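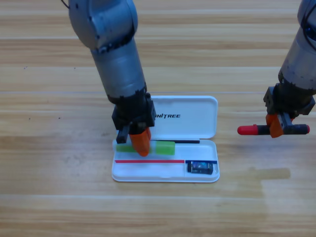 図1　木製の天板に置かれた白いペンケースと2本の灰色のロボットアーム

5　考察：キャッシュバックは誰の購買を動かしたのか

5.1　「増えた売上」という語の使われ方

キャッシュバック・サイトの効果を論じる文献では、サイト経由の売上と、サイトがあったために生じた売上とが、しばしば同じ語で呼ばれている。前者は販売店の管理画面を開けば分かる。後者は、サイトがなかった場合の購買を何らかの方法で推定しなければ分からない。二つを区別する必要は誰もが認めるところだが、前節までに整理した資料を読み返すかぎり、区別が最後まで守られている例は少ない。序論で「経由売上」と書かれていたものが、結果の節では「効果」になり、結論では「増分」になっている。

本研究が扱ったTrurkexの取引記録も、この混同から自由ではない。記録に含まれるのは、会員がTrurkexのリンクを踏み、提携先であるLultdaleの通販サイトに移り、注文を確定し、その注文が成果として承認された取引である。分析対象とした1,756件は、すべてこの条件を満たしている。裏を返せば、リンクを踏んだが買わなかった者、リンクを踏まずに同じ品を買った者、Trurkexの存在を知らずに買った者は、いずれもこの件数の外にいる。承認された取引だけを集めて効果を語ることには、はじめから無理がある。

Trurkexが提携先向けに配布している資料は、会員の注文単価が非会員より高いことを繰り返し強調する。この差そのものを疑う理由はない。われわれの手元の記録でも、同じ向きの差は確認できた。問題はその先の解釈にある。還元額が注文額に比例する以上、高額の注文をする予定の者ほど、リンクを踏む手間をかける動機が強い。少額の日用品を一つ買うだけの者は、還元の額を見て、わざわざ別のサイトを経由しようとは思わないだろう。注文単価の差は、還元が購買を膨らませた結果とも読めるし、もともと膨らんでいた購買が還元を取りに来た結果とも読める。資料は前者の読みだけを載せている。

販売店の側から見ても事情は似ている。Lultdaleの担当部署は、Trurkex経由の注文に対して手数料を支払い、その手数料の一部が会員に還元される。担当部署の評価は経由売上で行われるため、増分がどれほどかを調べる誘因は部署の内部にほとんど生じない。調べて低い値が出れば、次年度の予算が減る。高い値が出ても、すでに資料で主張している内容が追認されるだけである。測定の不足を担当者の怠慢に帰するつもりはないが、調べないことが誰にとっても合理的である仕組みの中で、効果の数字だけが流通している点は記しておきたい。

5.2　最後の一クリックの帰属

成果の帰属は、注文確定の直前に踏まれたリンクに与えられる。業界で広く用いられている規則であり、運用が簡単で、争いも起きにくい。しかし、この規則のもとでは、商品を紹介した記事、比較表、店からのメール、家族の勧めといった、購買に至るまでの接触がすべて消える。残るのは、買うと決めた者が最後に通る場所だけである。そしてキャッシュバック・サイトは、まさに買うと決めた者が最後に通るように設計されている。

この性質をもっとも端的に示すのが、ブラウザ拡張機能の扱いである。Trurkexの会員の一部は、Javeckという拡張機能を用いている。Javeckは、提携先の支払画面が開かれたことを検知し、「還元を有効にする」というボタンを表示する。会員がボタンを押すと、画面が一瞬切り替わり、以後の注文はTrurkex経由として記録される。会員から見れば、忘れかけていた還元を拾ってくれる便利な道具であろう。だが、販売店から見た場合、支払画面に到達した客に対して手数料を支払うことの意味は説明しにくい。その客は商品を選び、かごに入れ、住所まで入力し終えている。

もちろん、支払画面まで来た客が必ず買うとは限らない。送料を見て離脱する者もいる。還元の表示がその離脱を引き止めている、という反論は成り立ちうるし、Javeckの提供者もそう主張している。ところが、この主張を裏づけるために示されているのは、ボタンを押した客の購入率が、押さなかった客の購入率より高いという比較である。買うつもりの者がボタンを押し、買うつもりのない者は押さずに画面を閉じる。その選別だけで、還元に何の効果がなくても購入率の差は生じる。比較すべきは、ボタンを表示された客の全体と、表示されなかった同種の客の全体であって、押したか押さなかったかで分けた時点で比較の意味は失われている。

表示そのものを無作為に出し分ければ、この問いにはかなり答えやすくなる。技術的に難しい操作とは思われない。拡張機能は、提携先ごとに表示の文言も位置もすでに変えているからである。それでも出し分けの結果が公表されていないことを、われわれは軽く見るべきではないと考える。結果が存在しないのか、存在するが公表されていないのかは分からない。分からない以上、引き止め効果を前提にした議論は保留されるべきである。

5.3　先行研究との関係

Marites Riveraの研究は、キャッシュバックの増分効果を肯定的に評価したものとして、この分野でよく引かれる。Riveraは会員登録の前後で同一人物の購買額を比較し、登録後に増加がみられると報告した。同一人物を追うことで、会員と非会員の体質的な違いを取り除いたことになる。設計として筋は通っている。

それでも、われわれはこの結果をそのままでは受け取れない。人がキャッシュバック・サイトに登録するのはどのような時か。多くの場合、何か大きな買い物を控えた時である。引っ越し、進学、家電の故障、旅行の予約。登録という行為が購買の予定によって引き起こされているのなら、登録後に購買額が増えるのは当然であり、登録は増加の原因というより前触れに近い。職業訓練の評価で、訓練直前に所得が落ち込んだ者が参加しやすく、その後の回復が訓練の効果と取り違えられるという古くからの問題があるが、その裏返しがここで起きている可能性がある。

Riveraもこの点に無自覚であったわけではない。論文の末尾で、登録直後の購買を除いた推定が補足として示され、効果は縮小するものの残るとされている。ただし、除外する期間をどう決めたかの説明は短く、期間を延ばした場合に推定がどう動くかは示されていない。旅行の予約のように、申込みから支払いまで間が空き、付随する買い物が後に続く種類の購買では、短い除外期間では予定の影響を洗い流せない。われわれがLultdaleの旅行用品売場に限って同様の集計を試みたところ、登録後の増加は時間とともに薄れ、やがて登録前と見分けがつかなくなった。この集計は粗いもので、反証と呼べるほどの強さはない。しかし、恒常的な購買増という読みに対しては、注意を促す材料になる。

これに対し、Marina Tzavarasの立場はより慎重である。Tzavarasは、還元率が一時的に引き上げられた時期に注目し、引上げの前後で取引がどう動くかを調べた。引上げ期間中の取引は確かに増えるが、その前後には落ち込みがあり、増加分のかなりの部分が購買時期の移動で説明できるという。買うものが増えたのか、買う日が動いただけなのか。販売店の損益にとってこの違いは決定的である。時期が動いただけなら、店は通常の率で済んだはずの注文に、高い率で手数料を払ったことになる。

われわれの所見はTzavarasに近い。ただ、近いからといって、こちらの結論を無批判に採用するつもりもない。還元率の引上げは、多くの場合、販売店自身のセールと重ねて行われる。セールの値引きと還元率の引上げとが同時に起きている以上、取引の山も谷も、どちらに由来するのかは判然としない。Tzavarasはセール日を示す変数を入れて調整しているが、セールの深さまでは調整していない。値引きが深い時ほど還元率も高くする、という運用が一般的であるなら、調整は不十分なまま残る。

5.4　還元の受け取られ方

還元が購買を動かすという議論は、会員が還元額を正しく見込んでいることを暗黙の前提としている。ここにも疑いを挟む余地がある。

Trurkexの画面には、還元率が大きな文字で表示される。一方、対象外の商品、上限、承認までの期間、支払いに必要な最低残高は、別の画面に置かれている。新規登録者に提示される特典も「最大200円」という書き方であり、満額を得るための条件は規約の中ほどまで読まなければ出てこない。特典の額自体はささやかで、これだけを取り上げて不当と呼ぶのは大げさであろう。しかし、購買の判断が表示された率に反応し、実際に受け取る額がそれを下回るのであれば、還元の「効果」の一部は見込み違いの効果である。会員が経験を積んで見込みを修正すれば消えてしまう類いのものであり、持続的な需要の増加として数えてよいかどうかは疑わしい。

この点を調べるため、Sarmiento方式の聞き取り票を用いて、Lultdaleでの購入経験をもつ会員に調査を行った。Sarmiento方式は、回答者にまず受け取ったと思う還元額を書かせ、その後に取引履歴を見ながら同じ問いに答えさせるもので、記憶と記録のずれを一人の回答の中で捉えられる。有効な回答は164名から得られた。このうち73名は、記憶に基づく還元額が、履歴に基づく額を上回っていた。

この数字の読み方には幅がある。還元を過大に記憶している会員が少なくない、と読むのが自然ではある。他方で、回答者は調査の呼びかけに応じた会員であり、還元に関心の強い層に偏っていると考えられる。関心が強ければ履歴をよく確認しているはずだから、会員全体ではずれはもっと大きいかもしれない。逆に、不満をもつ会員ほど調査に応じやすいという可能性もあり、その場合には偏りの向きが変わる。どちらの偏りが勝るかを判定する材料を、われわれはもっていない。したがって、ここから会員全体の割合を推し量ることは差し控える。

自由記述欄の回答には、もう少し踏み込んだ手がかりがある。ある回答者は、還元が承認されなかった取引について「買ったあとに気づいても返品するほどではないので、そのままにした」と書いている。別の回答者は「還元があると思って高いほうを選んだが、そちらは対象外の品番だった」と記した。こうした記述は、還元が確かに選択を動かしたことを示す一方で、動かしたのが実際の還元でなかったことも示している。増分効果の推定において、このような取引は効果ありの側に計上される。会員の利益という観点からは、同じ側に置いてよいとは思えない。

記憶のずれを尋ねる手法そのものについても、留保を付けておく。最初に額を書かせるという手順は、回答者に数字をひねり出すことを求める。覚えていないと答える選択肢は設けたものの、それを選んだ者はわずかであった。実際には覚えていない者が、表示された還元率から逆算して額を書いた可能性は高い。そうであれば、測られたのは記憶の歪みというより、表示の分かりにくさである。いずれにせよ画面の設計に問題が残ることに変わりはないが、心理的な錯誤として論じるか、情報開示の不備として論じるかで、導かれる対策は異なってくる。

5.5　割引と還元の代替関係

還元の擁護論としてよく聞かれるものに、還元は割引より店にやさしい、という議論がある。店頭価格を下げれば全員に値引きを与えることになるが、還元であれば手間をかけた客だけが受け取る。価格に敏感な客を選び出し、その客にだけ安く売る仕組みとして、還元は効率がよいというのである。

理屈としては教科書的な価格差別の議論であり、条件が整えば正しい。条件とは、手間をかける客と、値引きがなければ買わない客とが重なっていることである。かつて紙のクーポンを切り抜くことには相応の手間がかかり、その手間が客を選り分けていた。ところが、Javeckのような拡張機能はこの手間をほとんど消している。ボタンを一度押すだけでよいなら、価格に敏感でない客も還元を受け取る。選り分けの機能は、道具が便利になるほど弱まる。還元サービスの事業者が、一方で手軽さを会員に宣伝し、他方で選り分けの効率を販売店に宣伝している状況は、控えめに言っても両立しにくい。

もっとも、手間が完全に消えたわけではない。承認の待ち時間、残高の最低額、振込先の登録といった手間は、購入の後に残っている。事後の手間は、受け取りをあきらめる会員を生むことで、事業者の支払いを減らす。しかし、購入の時点で客を選り分ける働きはもたない。還元を見込んで買い、後であきらめる客がいるというだけである。この種の手間を価格差別の効率性によって正当化することはできない。

Lultdaleは4月に、一部の売場で還元の対象を外し、代わりに同程度の値引きを直接行った。われわれが閲覧を許された範囲では、該当売場の注文に目立った減少はみられない。擁護論が正しければ、手間をかける客の一部は離れたはずである。ただし、この変更は売場を無作為に選んで行われたものでなく、もともと還元の利用が少ない売場が選ばれたと聞いている。減少がみられなかったことから還元は不要であると結論するのは、これまで批判してきた推論と同じ誤りを逆向きに犯すことになる。外出の控えられた時期と重なっており、通販全体の需要が通常の年と異なっていた点も考慮しなければならない。

5.6　データの制約

分析に用いた取引記録は、2020年7月3日にTrurkexから受領した版に基づく。承認後に取り消された取引が、この版でどのように扱われているかは完全には確認できていない。問い合わせに対しては、返品による取消しは除いてあるとの回答を得たが、規約違反を理由とする取消しについては明確な説明がなかった。拡張機能が他社のリンクを上書きした場合に、事後に成果が取り消されることがあると聞く。もしそれらが記録に残っていれば、経由取引は過大に数えられていることになる。

会員の属性は登録時の自己申告によるもので、その後の更新は任意である。世帯内で一つの登録を共有している例も聞き取りの中で見つかった。一つの登録を一人の購買者とみなす本研究の扱いは、便宜的なものにとどまる。同一人物の追跡を強みとする設計では、この点の影響はより深刻になる。Riveraの分析がこの問題をどう処理したかは、公表された範囲では読み取れなかった。

提携先がLultdaleに限られていることも、結果の射程を狭めている。Lultdaleの品揃えは旅行用品と家庭用品に偏り、繰り返し買われる食品はほとんど扱っていない。購買の間隔が長い商品では、時期の移動と需要の増加を見分けるために長い観察期間が要る。今回の期間がそれに足りているとは言いがたく、5.3で触れた旅行用品売場の集計についても、後に続く谷を捉え損ねている可能性がある。

また、取引記録の提供を受けるにあたり、公表前の原稿をTrurkexが確認する取決めがあった。確認は事実関係の誤りに限るという条件であり、本節の記述に関して変更の求めはなかった。それでも、提供された変数の範囲は事業者の側が決めている。表示回数、ボタンが押されなかった訪問、他サイトからの流入元といった、増分の推定にとってもっとも必要な変数は提供の対象に含まれていない。依頼は二度行い、いずれも社内規程を理由に断られた。同じ制約のもとで書かれた先行研究が少なくないことを考えると、この分野で得られている推定値の多くは、事業者が見せてよいと判断した変数から組み立てられたものとみておく必要がある。

今後の調査では、販売店の側の閲覧記録を直接用いることを予定している。Lultdaleとの協議では、支払画面に到達した訪問を、拡張機能の有無にかかわらず匿名化して提供する案が出ている。実現した場合でも、拡張機能を入れている客と入れていない客との違いは残るため、表示の無作為な出し分けに代わるものにはならない。出し分けの実施については、Javeckの提供者に書面で打診しており、本稿の執筆時点で回答は届いていない。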